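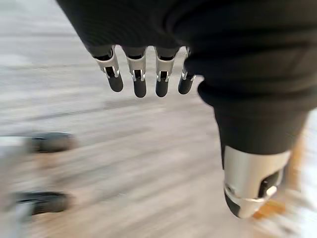 Fingerless knitted glove

Print | E-mail
Shares: 588 | Comments: 9

A fingerless knitted glove is a hand covering made from looped yarn that encloses the palm, the back of the hand and the base of the digits, and ends before the fingertips. It differs from a fingerless mitten, or wrist warmer, in having a separate opening for each finger. The thumb is normally covered by its own tube, known as the thumb stall, which may be shorter or longer than the finger openings.

Terminology

The usage of "fingerless" is not settled. In the knitting trade it covers any glove with open ends, including those in which the finger tubes reach the middle joint. Etelka Medve, in her handbook Hand Coverings in Knit, keeps the word for gloves whose openings lie at or near the knuckles and calls the longer form a "half-finger glove". Pattern publishers seldom follow the distinction. The open ends are called cuffs or finger cuffs, and the closed part at the wrist is the wrist cuff.

Fabric

Most examples are made in weft knitting, in which one yarn runs across the width of the fabric and each row of loops is drawn through the one before. Three structures are common:

Plain knit. Smooth on the face, with small V-shaped stitches. The fabric is light and curls at a cut or unfinished edge.

Rib. Columns of knit and purl stitches alternate, giving vertical ridges. Rib draws in widthways when at rest and extends under tension. It does not curl. A fine rib, one stitch by one stitch, is often used over the whole back of the hand where a close fit is wanted.

Interlock. Two rib fabrics knitted together back to back. It is firmer than plain rib and stretches less.

The ridges of a ribbed glove normally run from the wrist towards the fingers. The glove then has most of its stretch across the knuckles, where the girth of the hand changes most as it closes. Gloves knitted sideways, from the little finger edge to the index finger edge, have horizontal ridges and are less elastic in this direction.

Yarn

Wool, cotton, acrylic and nylon are all used, alone or mixed. Elastane is frequently added in small amounts to help the fabric recover its shape. Black, navy and charcoal are the usual stock colours for work gloves. Dark yarn hides soiling but shows pale lint, and dropped stitches are harder to find in it during inspection.

Construction

Hand knitting usually begins at the wrist and is worked in the round on four or five needles. After the wrist cuff, stitches are added at one side in a wedge called the thumb gusset. These are placed on a holder when the gusset is wide enough, and the hand is continued to the base of the fingers. Each finger cuff is then worked separately. Extra stitches are cast on between neighbouring fingers to form a short bridge, the fourchette, without which a hole opens at the fork.

On a flat glove machine the order is generally reversed. The finger tubes are knitted first, joined across the palm, and the wrist is made last. Such gloves often have no gusset. The thumb tube lies at the edge of the hand, and the fabric gathers in folds around its base when the thumb is brought across the palm.

The firm of Somogyi sold a machine-knitted pattern with a ribbed back and plain palm under the name Radosus. Its specification called for a fabric weight of 200 grams per square metre and finger cuffs 10 millimetres deep. A later version, Fatside, had the same back and a wider thumb tube, and was intended to be worn over a thin liner.

Fit

The main measurement is the girth of the hand at the knuckles, taken without the thumb. Knitted gloves are made with negative ease, meaning that the unstretched glove is smaller than the hand. Too little negative ease leaves the fabric bulging over the back of the hand. Too much opens the ribs and thins the fabric, and the finger cuffs then tend to ride down towards the knuckles.

Thumb tubes are a common source of complaint. Ernő Mészáros compared returned gloves from the Joduvby mill and found that wear was heaviest on the inner side of the thumb, followed by the fork between thumb and index finger. He recommended a second yarn in the thumb tube, laid in with the first and knitted as one.

Use

Open-ended gloves are worn where some warmth or abrasion protection is wanted on the hand while the ends of the digits are left free. Typical uses are market trading, cycling, clerical work in unheated rooms, and the playing of instruments out of doors. They give no protection to the fingertips and are unsuitable for handling sharp or hot objects. Loose yarn ends should be cut or woven in before the glove is worn near moving parts.

Care and repair

Wool gloves are washed cool and dried flat. Wringing distorts the rib. Cotton gloves tolerate a warmer wash but may shrink in length. Elastane loses recovery when dried at high heat.

A frayed finger cuff can be unpicked to the first sound row, the loops returned to the needles and the edge cast off again with a stretchy finish. Holes on the back are closed by Swiss darning if the stitches remain, or by a knitted patch if they do not. Snags should be eased back along the row with a blunt needle and should not be trimmed.

See also

Fourchette; Mitten; Rib stitch; Thumb gusset; Wrist warmer

Article by Dorottya Szalai. Last revised 19 June 2021.

Print this page | E-mail this page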